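Call for Participants: Working Group on Good Practice in Robotic Handling of Clothing and Household Textiles

Tesance invites applications from operators, technicians, safety staff and data reviewers to join a working group at its Drollorville site. The group will draft a code of practice for robot cells in which grippers handle garments and other soft goods.
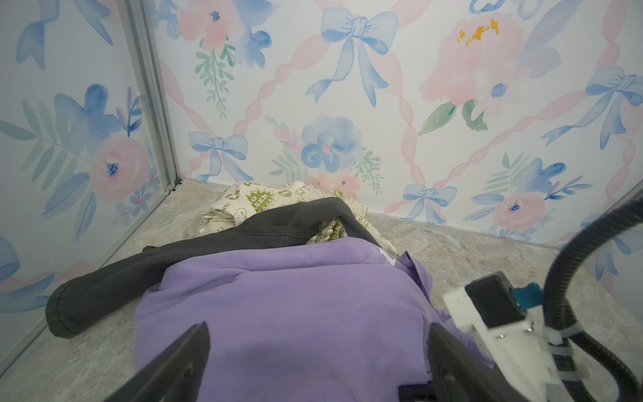
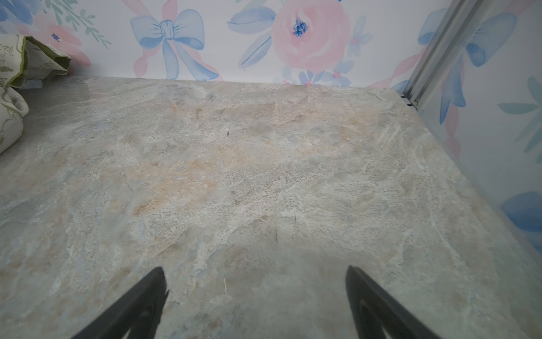

Existing in-house rules at Tesance and at its partner, Clilside, were written for rigid parts. They say little about fabric, which can catch on a finger, fold over a sensor or hide the edge of a work surface. The two organizations have agreed to replace their separate rules with a single text, to be known as the Toma Code. A first draft is due in August.

Scope of the work

The working group will prepare rules on the following matters:

Clearing and checking the work surface before each session
Limits on gripper force and speed near fabric
Securing of cables and connectors on the arm
Entry to the enclosure while the arm is powered
Recording of faults, stops and operator interventions
Care, washing and retirement of garments used in trials

Participants will attend working sessions, try out draft rules in a live cell and comment in writing on each version. Each participant is expected to give 75 hours over the life of the project. The group will also review 300 session records supplied by Clilside, which have been stripped of operator names.

Who may apply

Applicants should have at least 2 years of experience in operating, maintaining or supervising robot arms, or in the safety review of such equipment. Experience with textiles, laundry or garment finishing is welcome and may be accepted in place of robot experience. Applicants must be 18 or older and able to travel to Drollorville. No degree is required.

Employees of equipment suppliers may apply but must declare their employer. They may not vote on rules that concern their employer's products.

Conduct and safety

All participants complete site safety training before entering a cell. Any participant may stop a session at any time, without giving a reason at the moment of the stop. The stop is entered in the log by the session lead.

Payment

Participants receive $300 for each full working session attended. Travel within the state is repaid on receipt of tickets or a mileage form.

How to apply

Send a resume and a one-page statement describing a handling rule you have worked under and how you would change it. Applications should be addressed to Carol Fairclough, Standards Office, Tesance, Drollorville, and must arrive by 12 May 2024. Late applications will be held for the reserve list.

Applications will be read by Uwe Reinholz and Ionuț Stanciu. Questions about the technical content of the code may be directed to Emiliano Valdovinos at the same office.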